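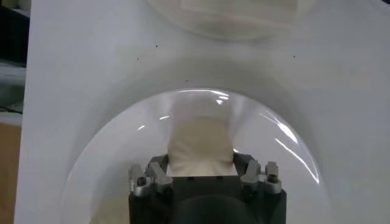

I want to make a case for the clear dome. I mean the plain see-through kind, the half-globe you find over a cheese board or a bakery tray or somebody's seedlings, with nothing printed on it and no handle worth mentioning. I think it's the best piece of storage and display ever made, and I think we should be using a lot more of it!

My conversion began one Friday in January, when I finally emptied the hall closet. I had 14 lidded bins in there, all gray, all labeled in my own handwriting, and I could not have told you what was in half of them. The one marked SCARVES had extension cords in it. The one marked CORDS had a fondue set. I'd been so pleased with those bins when I bought them (they stack! they nest!) and for years they had done one job extremely well, and that was hiding my own belongings from me.

A clear cover doesn't let you get away with that. Put a little cloth pouch under one and you know where your pouch is from across the room. You also notice it, and I think that matters just as much. Soft things especially. Cotton and linen and felt look wonderful behind a hard, shiny curve. The light slides around on the outside and the fabric just sits there being matte and wrinkly, and suddenly a cream drawstring bag you got free with a pair of shoes looks like it belongs in a museum.

My friend Frøydis Eide disagrees with me on nearly all of this. Her argument is that a dome wastes space – you can't stack it, the corners of the shelf go unused, and you need both hands to lift a big one. She's right about the corners. I still say a shelf where every inch is packed is a shelf you stop looking at. I have 2 domes on a shelf that used to hold 7 boxes, and I use everything on it every week.

She also brings up fingerprints and scratches, and okay, yes. Plastic marks more easily than glass. Use a soft cloth and a bit of dish soap, skip the paper towels, and don't drag it along the counter. Mine has a few fine lines by now and I like it fine. I'd choose plastic again over glass for anywhere near a door, a dog or a child.

Now, background. Please, please put it against something pale! White is best. I tried a dark green wall first and all I got was reflections of myself and the window. Against white the shell nearly disappears, and you get those soft gray shadows following the curve, which I could look at for an embarrassing amount of time.

What goes inside is your business. I'd keep it to one thing, two at the most, and I'd pick something you reach for. Mine has a sewing kit in it at the moment. Before that it was my grandmother's button bag, and I'm thinking gloves next, at least until it warms up.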